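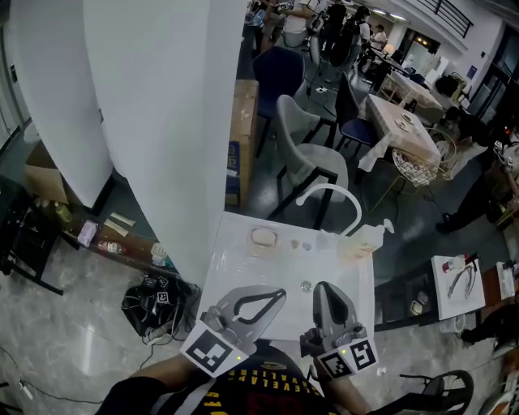 Plenty of soap makers say their soap "kills 99.9 percent of germs." It sounds great. But when somebody gives you a big number, a good question to ask is: how do they know? A plain bar of soap, like the one in the pinkish dish by the sink, doesn't have any special germ poison in it, and doctors are still happy for you to use it. So how does soap work, and which of the things people say about it should you believe?

What soap is made of

Soap starts with fat or oil. Mix that with something called lye, wait a while, and the two turn into soap. (Don't try it. Lye burns skin badly. Once the soap is properly made, the lye has been used up.)

Soap is made of tiny pieces called molecules, far too small to see. Each one has a head and a tail. The head likes water. The tail stays away from water and sticks to grease. When you rub soap on greasy hands, the tails poke into the grease and the heads hang on to the water. The grease breaks up into tiny blobs, and the water carries them off down the drain.

Lots of germs get stuck in the oil on your skin, so they go down the drain too. Some germs have a fatty coat, and soap can pull that coat apart. Other germs are tougher, and soap mostly just helps them slide off.

Does the water have to be hot?

Lots of grown-ups say so. Ask them why and they'll probably say that heat kills germs. Heat does kill germs, but water hot enough to do it quickly would hurt you. Cool water works fine with soap. Warm water feels nicer in February, and that's a good enough reason to use it.

Do more bubbles mean cleaner hands?

Not really. Bubbles are air trapped in thin skins of soapy water. Some soaps have things added to make extra foam because people like foam. Fulgencio Toledo, who used to make soap in a little shop called Ralletti, told me customers brought back his least bubbly bar and said it was broken. He added more coconut oil, the bar foamed like crazy, and the complaints stopped. He didn't think it cleaned any better.

Can a bar of soap get dirty?

Yes, a bit. Germs can sit on a wet bar. But when scientists put germs on bars on purpose and asked people to wash with them, the germs didn't turn up on the people's clean hands. I wondered who paid for those tests, and for at least one of them it was a soap company. That doesn't make it wrong. It does mean I'd like to see somebody else try it. Until then, rinse the bar and let it dry out between washes.

Try it yourself

Rub a little cooking oil on your hands and sprinkle on some cinnamon. Rinse with plain water for 10 seconds and look. Now use soap, rub for 20 seconds, and rinse again. Did you get the same result both times? Get a friend to try it. If theirs comes out different from yours, see if you can work out why. Maybe they used more oil, or missed their thumbs. People miss their thumbs a lot.

Cinnamon isn't a germ, of course, so be careful what you say your test has proved.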